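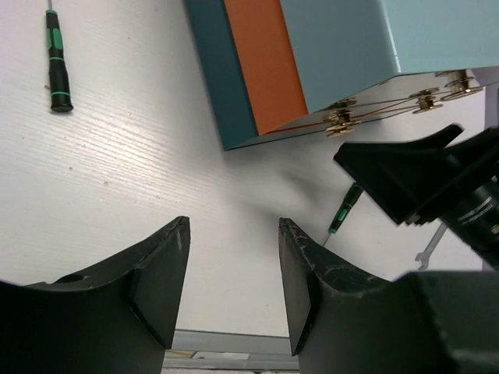
The pulley side of the box, with the cords on. Two screwdrivers and the wrench on the table.

Posted to: Small Storage and Bench Boxes > Build notes > Drawers and cords

Subject: Re: Cords on the Nellby box, and what to keep in the drawer

Duván Puma wrote on 21/11/2021:
> I have the Nellby plans and most of the parts. Before I start
> I have three questions.
>
> 1. The parts list says brass pulleys or nylon. Does it matter?
> 2. Which color cord goes where? The plan is printed in gray and
> I can't tell the lines apart.
> 3. Is the drawer deep enough for real tools, or is it only good
> for bits and screws? I want to keep a screwdriver and a small
> wrench with the box so I don't have to go looking for them.
>
> Also, did anyone get the clear drawer to slide without
> scratching? Mine is still in its paper.

Duván,

I'll take these in order.

Pulleys. Mine are brass-colored and came in a bag from Nandeo. I have not used the nylon ones. The groove on the Nandeo ones is deep enough to hold the cord when it goes slack, and that was my only worry. Whatever you buy, get all of them from the same bag. I first tried mixing in one left over from a curtain job and the groove sat at a different height, so the cord rubbed on the flange every time. Put them on loose, run the cord, and tighten after that. If you tighten first you will be taking them off again.

Cord. The gray printing is a known problem and the people at Cáceres have been told. There is a dark line and a reddish-orange line on my box. Follow the lettering at the ends of the lines on page 2 and ignore the shading. You can use any colors you like as long as they are different from each other. I would not go with two dark ones. When you have the box turned around and are looking at the row of pulleys from the end, you want to know right away which cord you have hold of. I bought a 500 foot spool of each, far more than anyone needs for one box. If you send me your address off list I'll mail you enough to finish.

Melt the cut ends before threading. The orange cord frays worse than the dark one.

Drawer. It takes a screwdriver if you lay it on the diagonal. I keep the one with the dark green handle in there. The smaller screwdriver fits too, but then they roll into each other, so that one usually ends up on the table along with the wrench. I did think about a divider and decided against it. A divider straight across would stop the long screwdriver from lying corner to corner.
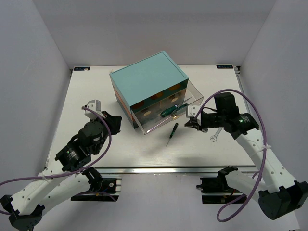 Drawer pulled out, with the green-handled screwdriver in it. Small screwdriver and wrench in front.

As for scratching, leave the paper on the acrylic until the very end. Take it off, wipe the drawer with a damp cloth and no cleaner, and rub a candle stub along the bottom of the opening. Mine has been in use since June and the scratches it has are on the inside, from tools. You could put felt in the bottom if that bothers you. I like being able to see in from the side and left it bare.

A few things you didn't ask about:

The round holes. Drill them before you paint. I painted the orange and the reddish-brown bands first and then had to clean up the edges of every hole with a rolled piece of sandpaper. It took an evening. The tan showing at the holes I left alone.

Paint. The lid is teal and took two coats. I used Briline satin and it covered well. Let the lid dry flat, off the box, or it will stick at the corners. The small Briline can was enough for the lid with plenty left over.

Wrench. A small open-end one is all you need for this. An adjustable one is too thick in the jaw to get in behind the middle pulley.

The whole thing cost me 80 dollars before the cord. It would be less if you already have the paint.

If you get stuck on the cord order, write to the list before you cut anything. The last piece in the plan is drawn short and I am not the only one who cut it that way.

Filed under: boxes, cord and pulley, hand tools, drawers
2 replies | 272 views | Shared 2 times
Contact the list owner | Archive rules | Copyright remains with each poster | Back to top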